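Muslins: is 31 quid for a pack worth it?

mahamS
Skindstead want 31 for organic ones. Baby due in June. Convince me.

pitside_hina
I doubt it. Market ones do the same job.
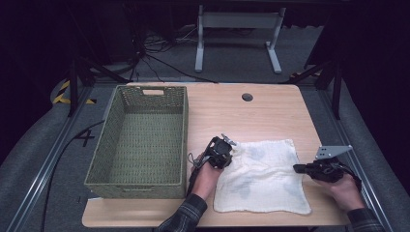

Muslin next to the green basket

tolis_m
Disagree, cheap ones go stiff. Mine did.

pitside_hina
Stiff from what, softener? "Organic" is a word on a label.
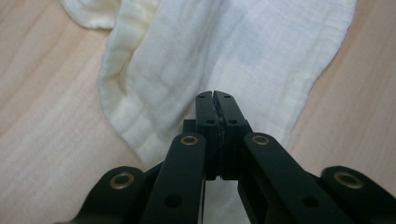

Muslin, crumpled

mahamS
So does folding matter?

puspita.t
No. Buy plain, wash at 60, skip the softener.

tolis_m
Still say you get what you pay for.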